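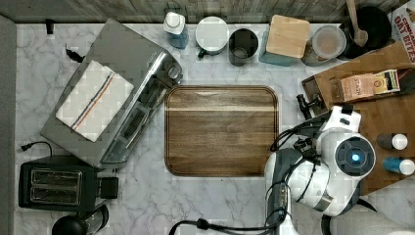 What was the little hut on the roof of the Platham feed mill for?

It was a lookout post for the Ground Observer Corps, where townspeople watched the sky for Soviet bombers in the 1950s and phoned in every plane they saw.

OK so I've been wanting to do a thread on this for ages. If you grew up in Platham you've seen the hut, and you were probably told it was for pigeons. My uncle swore it was for pigeons!

The quick background: radar back then had trouble with anything flying low, so the Air Force asked regular people to fill in the holes. Farmers, housewives, retired mailmen, high school kids. You got a pair of binoculars and a phone line.

Our post went up on the mill because the mill was the tallest thing in town (it still is, unless you count the water tower, and I don't because it leans). Walls on all 4 sides to about chest height, a tin roof, a bench. The stairs were on the outside. In January. Think about that.

My grandmother had the 2 a.m. shift. She'd walk up there with a thermos and a blanket and a flashlight she wasn't supposed to turn on, and she'd sit there listening, mostly. You hear a plane long before you see it on a cloudy night.

When one came over you picked up the phone and said "Aircraft flash," and the operator put you straight through to the filter center. Then you went down the form: how many, what kind, how high, which way, how far off. She could still rattle off the order when she was old and couldn't remember what she'd had for lunch.
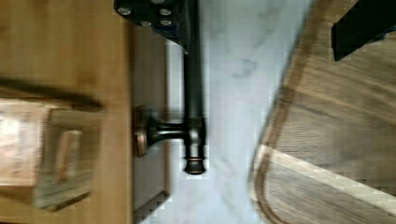

I finally got to see the logbook last month. It was in a box from the old Zollent Hardware, under a pile of seed catalogs. The owner must have been the one who kept the schedule, judging by the handwriting on the receipts in the same box.

The book has 193 pages and 152 of them are filled in. Most of it is so dull and I loved every line. "One multi, high, NE." "Nothing." "Nothing. Cold." "Nothing, dog on stairs."

There's one night with three entries in a row marked "unknown," all heading the same way, and then the handwriting gets really small and tight. I have no idea what they were. Probably a training flight. But imagine being up there by yourself and writing that down.

A few people asked if they got paid. Nope. You got an armband and a pair of wings to pin on if you put in your hours. Grandma's wings are in my jewelry box, and the pin on the back is bent because my mom used it on a Halloween costume.

Somebody else asked about the second post, out on Ejigu Road. It's in the book a couple of times but I can't find where it stood. There's a line that says "Ejigu reports same," so they must have been comparing notes. If your family farmed out that way, please go look in the attic!

By the end of the '50s radar had gotten better and the whole Corps was shut down, in January 1959. Our last entry is a good bit before that though. It gets thinner and thinner, one name doing most of the nights, and then it just quits halfway down a page.

The mill was sold to Prurnex after that and they used the hut to store paint. The phone hook is still screwed to the wall. I put my hand on it and got a little teary, I'll admit it.

I'm scanning the logbook a few pages at a time and will add them to this thread as I go. The pencil is pretty faint in the early part, so bear with me. And if you recognize the initials "R.T." on the Sunday-school-perfect handwriting pages, my messages are open.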